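4.3 Recording examples with two hand-held grippers

This section applies to sites that collect two-handed examples with the Dunine gripper pair. The operator must have completed the single-gripper exercises in section 4.2 before starting.

Before recording

1. Wipe the lens on each gripper with the dry cloth supplied. Do not use spray cleaner.

2. Check that the marker board is firmly seated and that its printed face is free of dust, tape and fingerprints.

3. Open and close the fingers fully. If either finger sticks, withdraw the gripper and enter its number in the fault log.

4. Start Plusisgate on the recording computer and choose "Two-handed". Both grippers should be listed as ready within 6 seconds.

CAUTION: Hold the grippers by the handles only. Lifting a gripper by its camera or marker board may disturb the alignment and will require a new calibration.

Recording a shelf task

5. Stand facing the shelving unit with both grippers raised. Place the task objects according to the layout card. Objects may be set on top of the unit as well as inside the compartments.

6. Bring the grippers towards the shelf at a steady pace. The marker board should remain unobstructed, and the operator's arms should be kept out of the space between the two grippers.
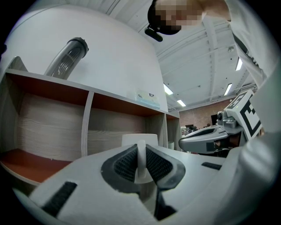
7. Close the fingers on the object, move it to the position given on the card, and release it. Withdraw both grippers before pressing Stop.

8. Return every object to its starting place before the next example. Change to a new layout card when Plusisgate asks for one.

NOTE: Small containers in narrow compartments should be approached straight on. Approaching at an angle can bring the housing into contact with the side panel.

Which examples to keep

9. Keep examples that contain a hesitation or a second attempt at the grasp, provided that the task is completed. Mark them "Corrected".

10. Discard any example in which a gripper was put down, an object was moved by hand, or tracking was lost for more than 2 seconds.

A full set for one shelf task is 300 accepted examples. Sets are closed automatically at 306 to allow for later rejection during review.

Operators should rest between sets. Requests to change a layout card must be sent to Kwan-ho Ho at Titalora and may not be made at the recording station.

Section last revised: June 27, 2026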